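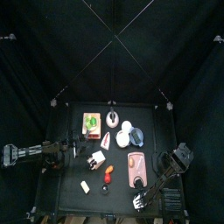 The Wondbridge public library will stay open 68 hours a week starting in March, up from 60, under a schedule the town council approved by a vote at its last meeting.

The main building on Stinska Street will open at 8 a.m. on weekdays instead of 9 a.m. and will close an hour later on three evenings. Weekend hours stay the same. The Zerkby branch, which has run on short hours since its heating system was replaced, goes back to its full schedule the same month.

The longer hours will be paid for from the town's general fund. The council turned down a separate request for a second bookmobile - that item may come back with the summer budget.

Cardholders will also be able to pick up held books from outdoor lockers at the main building 365 days a year, including holidays. The lockers, 68 in all, are being installed next to the parking lot on the Tsuchiya Avenue side. A library card and PIN will be needed to open them. Holds will be kept for five days before going back on the shelf.

The book drop on Stinska Street will be closed while the work is done. Returns can be made at the front desk or at the Zerkby branch, and no late fees will be charged during that time.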